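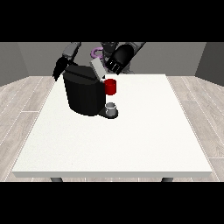
견적서는 월요일 아침에 왔다. 네 장짜리 문서였고 마지막 장에만 숫자가 있었다. 나는 늘 하던 대로 마지막 장부터 읽었다. 본체, 설치, 연간 유지보수, 그리고 '초기 적응 지원'이라는 항목. 무엇이 무엇에 적응한다는 말인지는 적혀 있지 않았다. 공급사인 브레버는 시뮬레이션 화면을 같이 보내왔는데, 흰 탁자 위에 검은 커피 머신이 있고 뚜껑이 들려 있고 빨간 캡슐이 투입구에 걸려 있었다. 컵은 벌써 받침 위에 놓여 있었다. 나는 그 컵을 한참 들여다보았다. 컵은 누가 갖다 놓는가. 여백에 그렇게 적고 물음표를 달았다.

나는 플러브니스 사옥의 설비 구매를 맡고 있다. 의자와 복합기와 공기청정기를 사는 사람이다. 복합기를 살 때는 한 달에 몇 장을 뽑는지 알면 된다. 의자는 앉아 보면 된다. 그런데 로봇은 앉아 볼 수도 없고, 한 달에 몇 잔이냐고 물으면 영업 담당자가 웃으면서 "그건 고객사 문화에 따라 다릅니다"라고 한다. 나는 우리 회사에 커피 문화라는 것이 있는 줄 몰랐다. 우리에게는 캡슐 상자가 있고, 빈 상자를 그대로 두고 가는 사람들이 있다.

오후에 영업 담당자가 왔다. 회의실에 앉자마자 노트북을 열고 같은 화면을 크게 띄웠다.

"보시다시피 두 팔입니다."

"두 팔이 다 필요합니까?"

"한 팔로도 됩니다만, 두 팔이면 확장성이 있지요."

나는 확장성이라는 말이 나올 때마다 수첩에 작은 동그라미를 그린다. 이번 분기 들어 그린 동그라미가 꽤 된다. 공기청정기에도 확장성이 있었다.

"오른손이 캡슐을 넣는 동안 왼손은 뭘 합니까?"

"상황에 따라 보조합니다."

"어떤 상황이요?"

그는 화면을 보았다. 나도 화면을 보았다. 검은 손가락이 머신 뒤쪽에 내려와 있었다. 그가 물을 한 모금 마셨다.

"그 부분은 기술팀에 확인해서 회신드리겠습니다."

수첩에 적었다. 왼손, 회신 대기.

다음은 캡슐이었다. 우리가 쓰는 캡슐은 타바레스 것이다. 값이 싸고 맛이 없다는 데 전 직원이 동의하는 제품인데, 모서리가 약간 우그러진 채로 오는 일이 잦다. 나는 서랍에서 그런 캡슐을 하나 꺼내 탁자에 올려놓았다. 사람은 이걸 그냥 눌러서 넣는다. 안 들어가면 더 세게 누른다.

"이것도 넣습니까?"

그는 캡슐을 집어 이리저리 돌려 보았다.

"규격품이면 문제없습니다."

"이게 규격품입니다."

"저희 시뮬레이션에서는 2,000회를 돌렸습니다."

"그 캡슐은 찌그러져 있었습니까?"

그는 캡슐을 조심스럽게 내려놓았다. 탁자가 고르지 않아서 캡슐이 내 쪽으로 굴러왔고, 나는 그것을 손으로 막았다. 화면 속 탁자에서는 아무것도 굴러가지 않을 것 같았다. 바닥도 벽도 깨끗했다. 우리 탕비실에는 문이 반만 열리는 냉장고가 있고 머신은 그 냉장고 옆에 벽 쪽으로 바짝 붙어 있다. 로봇이 머신 뒤에 서려면 벽을 헐어야 한다. 그 말을 했더니 그는 앞에 세우는 배치도 가능하다고 했다. 앞에 세우면 사람은 어디로 들어가느냐고 물었더니, 사람이 들어갈 필요가 없어지는 것이 이 제품의 취지라고 했다. 그럼 우유는 누가 꺼내느냐고 나는 물었다. 이것도 회신 대기가 되었다.

비교 견적은 플러스트사이드에서 받아 두었다. 이쪽은 팔이 하나이고 값은 더 쌌지만 머신까지 통째로 자기네 것으로 바꿔야 했다. 바꾼 머신에는 타바레스 캡슐이 맞지 않았다. 남은 캡슐은 어떻게 하느냐고 메일로 물었더니 '기부를 권장드립니다'라는 답이 왔다. 나는 그 메일을 출력해서 견적서 뒤에 철해 두었다.

퇴근 전에 검토서를 썼다. 양식에는 기대 효과를 쓰는 칸이 있는데 비워 두면 시스템에서 저장이 안 된다. 브레버 자료에는 직원 한 사람당 하루 6분이 절약된다고 되어 있었다. 그 6분이 어디서 나왔는지 궁금해서 탕비실에 갔다. 시계를 보면서 뚜껑을 열고, 캡슐을 넣고, 뚜껑을 닫고, 컵을 놓고, 단추를 눌렀다. 커피가 다 나올 때까지 2분이 걸리지 않았다. 나머지 4분은 아마 냉장고 앞에서 옆 부서 사람과 이야기하는 시간일 것이다. 로봇이 그것까지 대신해 준다면 나도 생각을 달리해 볼 마음은 있었다.

자리로 돌아와 기대 효과 칸에 '추가 확인 필요'라고 썼다. 저장이 되었다.

예산 담당 부서에서 전화가 온 것은 그때였다. 자동화 항목은 이번 분기 안에 쓰지 않으면 없어지는 돈이라고 했다. 없어지면 안 되느냐고 물었더니 수화기 너머가 조용해졌다. 없어지면 내년에도 없다고, 그러면 내년에 정말 필요할 때 어떡할 거냐고 했다. 정말 필요한 게 뭐가 있을지는 그쪽도 모르는 것 같았다.

"일단 시범 도입으로 돌리시죠. 두 달만."

"두 달 뒤에 반납이 됩니까?"

"계약서를 보셔야죠."

계약서를 보았다. 반납은 가능했고 철거비는 별도였다. 철거비 항목 옆에는 금액 대신 '현장 여건에 따름'이라고 적혀 있었다. 나는 우리 현장의 여건을 알고 있었다. 반만 열리는 냉장고와 그 옆의 벽을.

식은 커피를 마시면서 질의서를 다시 썼다. 첫째, 컵은 누가 놓는가. 둘째, 왼손의 용도. 셋째, 찌그러진 캡슐. 넷째, 우유. 다섯째를 쓰려는데 브레버에서 메일이 들어왔다. 제목은 '왼손 관련 회신'이었고, 본문에는 다음 버전에서 지원 예정이라고 되어 있었다. 첨부된 새 견적서는 다섯 장이었다.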